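Moved desks at work this month, from the third floor to the second, and I have now had more correspondence about a chair than I had about my mortgage. A thread.

The new arrangement is called "neighbourhoods". You don't have a desk. You have a neighbourhood. Mine is Clunberg, between the printer and a door that sighs.

You book a spot in Clunberg through an app called Besteo. Bookings open at 7 a.m. By 7:03 every seat near a window belongs to Ming-te Kwok, who I have never once seen sit down.

First rule in the welcome email: leave the spot as you'd hope to find it. I have low hopes, generally, but I did my bit.

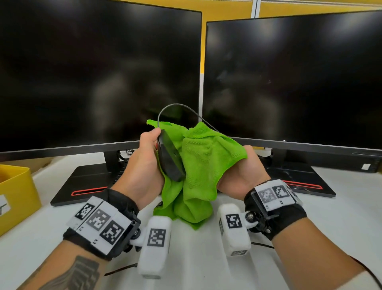 Mouse, cloth, screens off. Model citizen of Clunberg.

The welcome email is 4000 words long, by the way. I pasted it into a word counter during the welcome meeting. There's a section on soup.

Soup is permitted in Huanca (the kitchen neighbourhood) but must not "travel". Yến Văn asked whether a laksa counts as soup or a noodle dish. That went to a working group. The working group has a logo.

Lockers! We all got a locker. Mine is number 706. There are 60-odd of us on this floor, so I'd love to know where they're keeping the rest.

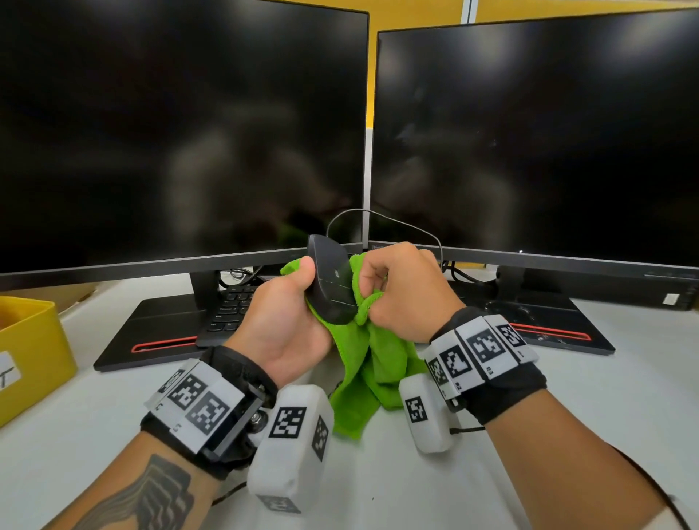 Anyway, the locker takes a four-digit code, and the default code for every locker is 1727. It says so on a laminated sign. On the lockers.

Đức Quan changed his code on day one like a sensible person, forgot it by lunch, and spent the arvo watching a bloke from facilities drill out the lock to free a banana and a bike helmet.

We've also got a quiet neighbourhood, Nunderville. No calls, no chat, no "audible snacking". I booked it on Wednesday and the only noise all day was the white noise machine they put in to make it quieter.

Shared gear is the bit I can't get used to. Used to be I knew every crumb in my keyboard by name. Now I pick up a mouse and wonder about its previous life, where it's been, whether the last person was a sneezer. The dark grey one with the orangey-red scroll wheel is a decent fit for my hand, and I'm already more attached to it than the policy on personal attachment to equipment (page nine) would like.
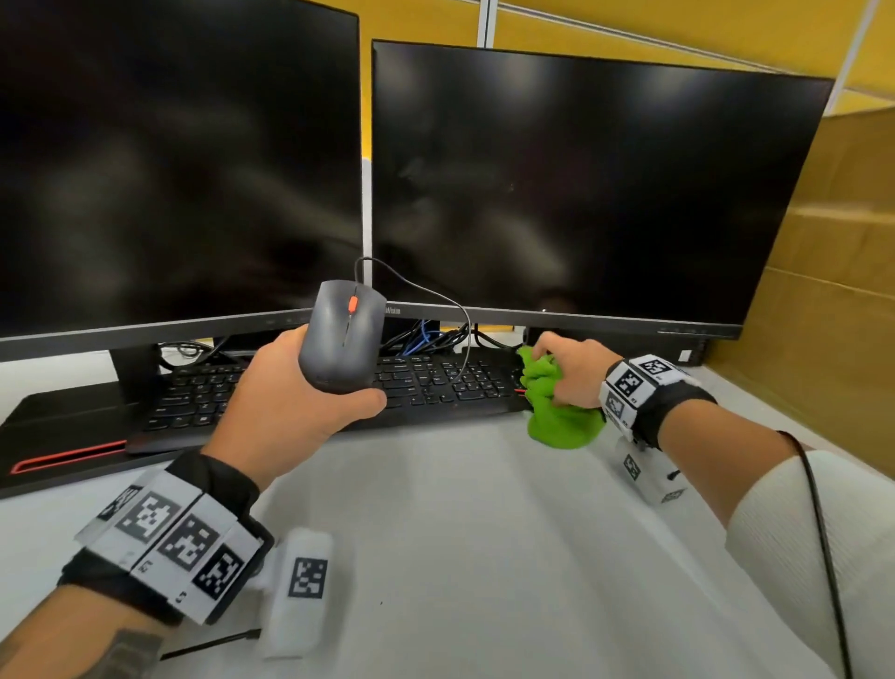
Besteo sends you a survey at the end of each booking. "How did your neighbourhood make you feel today?" Five faces, no comment box. I've been picking the middle face, and so has Ngân Dương, who says she chose it once by accident and now doesn't want to look volatile. I did think of marking the place up a face for having two monitors side by side, after years of squinting at a laptop. Then the door sighed and I went back to the middle.

Booked Clunberg again for tomorrow. Seat by the printer. Ming-te has the window.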